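Home | About | Meetings | Pantry Hours | Newsletter | Contact

Likevden Tenants Association
Minutes, January general meeting
Tiedemann Street hall, started 7:10 pm, Thursday

Quorum ok. Last minutes approved, one fix: the Tadetti invoice was for gutters, not downspouts.

Laundry room. Two dryers still out in the north building. Management says parts on order, same answer as November. Several people want a rent credit. Secretary to write again, copy to the city housing office this time. Also the lint trap sign has been torn down again, will reprint.

Heat. Complaints from third floor, mostly corner units. Boiler was serviced by Tedano before the holidays, report not shared with us. Motion to request the report in writing. Seconded, passed, no one against. Please keep writing down your temps, morning and night, with the unit number. Loose notes with no unit number are no use to us.

Money. Balance $1,325 after the hall deposit. Dues coming in slow. Suggestion to let people pay by phone app, some for, some worried about fees. Tabled till next time. Reminder dues are $10 a year per household and you can pay at the door.

Food shelf. Going well, busier since the bus route changed. Fridge is fine but the door has to be pushed shut, it doesn't catch by itself. Fresh stuff goes fastest, canned beets do not. Please no opened packages and nothing past its date.
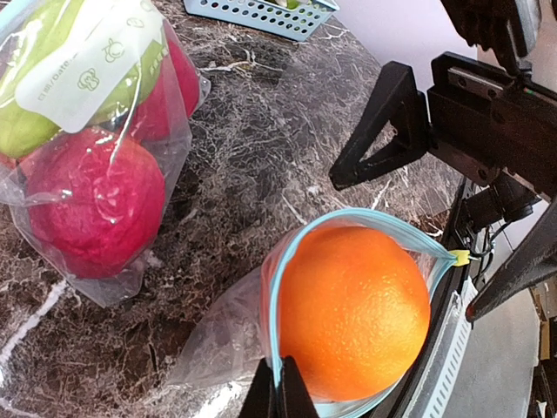

Long talk over hours. Evening people can't make the 2 to 4 slot. Proposal to add Saturday morning, needs two more people with keys. Sign up sheet went around, one name so far. If we don't get another by next meeting we leave hours as they are. Someone asked about limits per household. No limit for now, take what you will use.

Parking. Snow plowing missed the back row twice. Tadetti has the contract thru March. Chair will call. Cars with no sticker are going to be reported, not towed, for the time being. Heated discussion on guest spots, cut off for time.

Spring cleanup. Roughly 80 flyers left over from last year, can be reused if we cross out the date. Need rakes. Dumpster request has to go in early or we get the small one agian.

Open floor. Dog noise in the courtyard after 10. Hallway light by the mailboxes flickers. Question on whether the Tiedemann Street gate code is changing, answer yes, new code will be slipped under doors and not emailed.

Adjourned 8:40. Next meeting same place, chairs need to be stacked afterward this time, we got a note from the hall.

Share 2 | Comments 10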